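How to Paint a Small Room White Without Streaks or Yellow Patches

By Saskia Sutcliffe
Sep 24, 2021

White is the color most people choose for a small room and the one most people end up painting twice. It shows roller marks, it shows dirt in the primer, and it shows every place where the old color was not covered. The steps below are the ones I use in box rooms, laundry rooms, closets and the little back offices that landlords call a study. They assume plaster or drywall that has been painted before. New drywall needs a proper sealing coat first and I will cover that on a separate page.

What you need

A 9-inch roller frame and two sleeves, one for primer and one for paint
A short pole that screws into the roller frame
A 2-inch angled brush
A tray with a liner
Filler and a flexible filling knife
Sandpaper, 120 grit and 220 grit
Sugar soap or dish soap, a sponge and two buckets
Low-tack masking tape
Drop cloths, canvas if you have them
A bright lamp you can move around
Primer and wall paint

Buy all of the wall paint at once and check that the batch numbers on the cans match. If they don't, pour the cans together into one big bucket and stir for a few minutes. Whites differ between batches more than you would think, and the join will be in the middle of a wall.

Picking the white

Stand in the room in the daytime and again at night with the lights on. A room with a north window makes cool whites look gray or blue. A room lit mostly by warm bulbs makes a creamy white look yellow. If you are not sure, get two sample pots and paint a patch of each on a piece of card, then move the card from wall to wall. Don't paint samples straight on the wall. The edges of the patches dry into ridges and you will have to sand them off later.

For the finish, I use matte on the ceiling and eggshell on the walls. Eggshell wipes clean. Matte hides bumps better, so if the walls are rough, use matte everywhere and accept that you will be touching it up.

Step 1: Empty the room and take things off the walls

Take down shelves, hooks, curtain rails and switch plates. Turn the power to the room off at the panel before you touch the plates, and put the screws in a bag taped to the back of each one. Furniture that can't leave the room goes in the middle under a cloth, with enough space to get past it carrying a roller.

Step 2: Wash

This is the step people skip. Walls near a door or a desk have hand grease on them, and kitchens and laundry rooms have a film over everything. Paint will go over grease but it will not stay. Mix sugar soap as the packet says, wash from the bottom of the wall up, then rinse with clean water from the top down. Washing upward stops dirty runs from soaking into dry wall and leaving lines.

Let the walls dry overnight with the window open a little.

Step 3: Fill and sand

Hold the lamp close to the wall so the light rakes along it. Dents and old roller ridges will throw shadows. Mark each one lightly with a pencil. Don't use a ballpoint, the ink comes through white paint for years.

Fill small dents in one go and deep holes in 2 layers, letting the first one dry. Leave the filler a little proud. Sand with the 120 grit until it is level, then go over it with the 220. Run your palm across the spot with your eyes shut. If you can feel the edge, you will see it later.

Wipe the dust off with a barely damp cloth and vacuum along the baseboard.

Step 4: Deal with stains

Water marks, smoke, crayon and marker need a stain-blocking primer. Ordinary primer will look fine for a day and then the mark will come back, usually as a tan or yellow ring. Find out where a water mark came from before you cover it. I painted a ceiling in a rental on Oser Street and then painted it again in October, when the same leak came through.

Put the stain blocker on the mark and a hand's width past it on all sides. Many of these primers smell strong, so keep the window open and follow what the can says about masks.

Step 5: Prime

If the old wall is already white or very pale and in good shape, you can prime only the filled spots. If it is a strong color, prime the whole wall. Red, dark green and navy may need a second coat of primer. It is cheaper to cover a color with primer than with three coats of good paint.

Let it dry for as long as the can says, then sand very lightly with the 220 grit to knock off the fuzz and any dust that has settled in it.

Step 6: Cut in

Load the brush a third of the way up the bristles and tap it on the side of the can. Paint a band as wide as the brush along the ceiling line, down the corners, around the door frame and along the top of the baseboard. Do one wall at a time and roll that wall before you cut in the next. If the band dries first, it shows as a frame around the wall once everything is finished – painters call it picture framing, and in white eggshell you will see it from the hallway.

Step 7: Roll

Wet the sleeve with water and spin or squeeze out the extra. Fill the tray well, roll down the slope a few times and make sure the sleeve is evenly loaded and not dripping.

Start near a corner, an arm's length in. Roll up, then down, in a strip two rollers wide. Reload and do the next strip, going back over the wet edge of the last one by a few inches. When you have finished a section, run the roller very lightly from ceiling to floor without reloading, all in the same direction. Keep going until the wall is done. Don't stop for lunch halfway along.

In a narrow room the pole will hit the wall behind you. Take it off and use a step stool, or buy a pole that shortens.

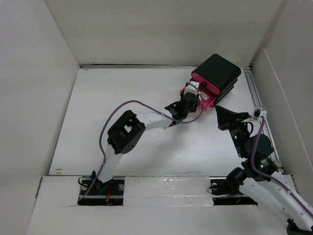 The second coat matters more than the first, so give the first one time. Wait the full recoat time on the can, longer if the weather is damp. Paint that feels dry can still be soft underneath, and a wet roller will lift it in little crumbs. Once it is ready, go around again with the lamp, sand off any drips or hairs, and repeat steps 6 and 7.

Most small rooms are finished after two coats over primer. A third is sometimes needed where sun falls straight on the wall.

Step 8: Pull the tape and clean up

Take the tape off while the last coat is still slightly soft, pulling back on itself at an angle. If it has dried hard, run a sharp knife along the edge first or you will tear a strip of paint away with it.

Scrape the extra paint from the sleeve back into the can with the curved side of a filling knife. Wash water-based paint out with lukewarm water and a drop of dish soap until the water runs clear. If you are painting again tomorrow, wrap the sleeve tightly in a plastic bag and put it somewhere cool.

Common problems

Stripes that show only from the side. The roller was too dry, or you pressed too hard on one end. Sand lightly and put on another coat with more paint on the sleeve.

Yellow patches after a few weeks. Something is bleeding through. Spot prime with stain blocker and repaint the whole wall, corner to corner. A patch in the middle will always show.

Fine cracks over filler. It was painted too soon or put on too thick. Scrape it out and do it in layers.

Shiny spots where you touched up. The second layer of paint in one place changes the sheen. Touch up with a small foam roller and feather out the edges, or repaint the wall.

Oil paint on the trim going cream. Old oil-based white does this in rooms with little daylight. Sand it dull, use a bonding primer and switch to a water-based trim paint.

Notes

Write the name of the white, the finish and the batch number on a strip of tape and stick it inside the switch plate before you screw it back on. Ekene Idahosa showed me that when we were painting the Ruawai apartments, and it has saved me a lot of guessing.

Keep a jar of leftover paint for scuffs. Fill it close to the top, put a layer of plastic wrap under the lid and store it somewhere that does not freeze.

Give the walls a couple of weeks before you wash them or push furniture up against them.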